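Why Does an Office Look Like That?

Hi, I'm Yayra Gyamfi, and I write these pages for anyone who likes poking around under tables. I used to think offices were the dullest places in the world. Then I dropped a pencil in one, crawled after it, and found so much to look at that I forgot the pencil!

Let's start at the bottom. The carpet in lots of offices isn't one giant rug. It comes in squares called carpet tiles, laid next to each other like a puzzle with very easy pieces. If somebody spills grape juice, you only have to swap the juicy square (hooray). Stripes are popular, and gray is VERY popular, as it's good at hiding crumbs.
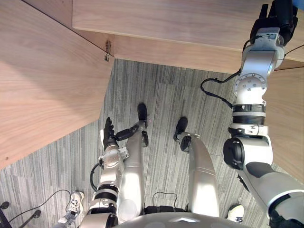
Witold wrote in to ask whether the stripes all have to point the same way, and he says his school library has some that don't. Nope, they don't have to, Witold! The people who lay the tiles can turn every other one sideways to make a pattern, or turn them any way they please. Next time you're in your library, find a line where the stripes change direction. You've found the edge of a tile.

Now get down low, next to a chair. Ask first if someone is sitting in it! The top of an office chair is all soft and polite, but underneath is where the interesting stuff lives. Armrests don't float, so a long post holds each one up, and a bracket joins the post to the seat. A bracket is just a strong piece that holds two other pieces together. Many chairs have levers down there too, for going up and down. I tried mine 17 times in a row once and my boss gave me a look.

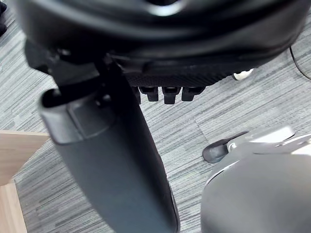
But what if my chair squeaks, asks a reader who didn't leave a name. Good question! Squeaks come from parts rubbing together, and often a screw has worked itself a bit loose. Get a grown-up to tip the chair over and check. Please don't stick your fingers in the moving bits, they pinch.

Last stop, the cupboard. My favorite! Open the door and look at the side where it joins on. See a metal arm that bends? It's called a concealed hinge, and "concealed" means hidden, because when the door is shut you can't see it from the outside. Clever, right? Tall doors need more hinges than short ones, so the weight gets shared out. And the shelf inside means you can stack things on two levels without making a wobbly tower. 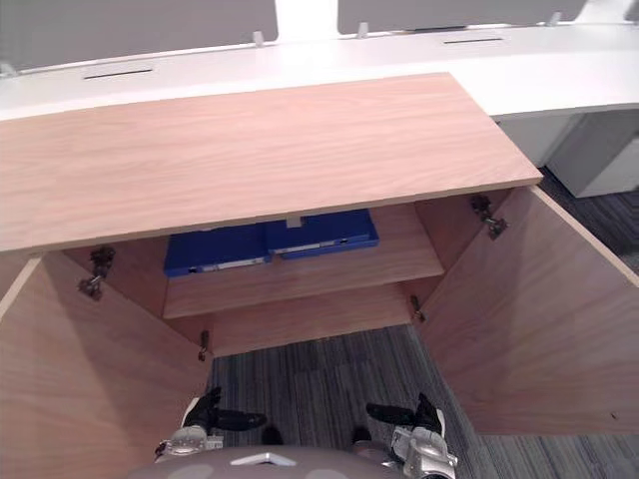 Doors open, with two blue cases on the shelf.

Want to try something? Pick one piece of furniture at home and draw it from underneath. Put in every screw and bracket you can spot, then ask your family to guess what it is. My brother thought my kitchen stool was a spaceship. I'll be putting my favorite drawings on this page in February, so get scribbling!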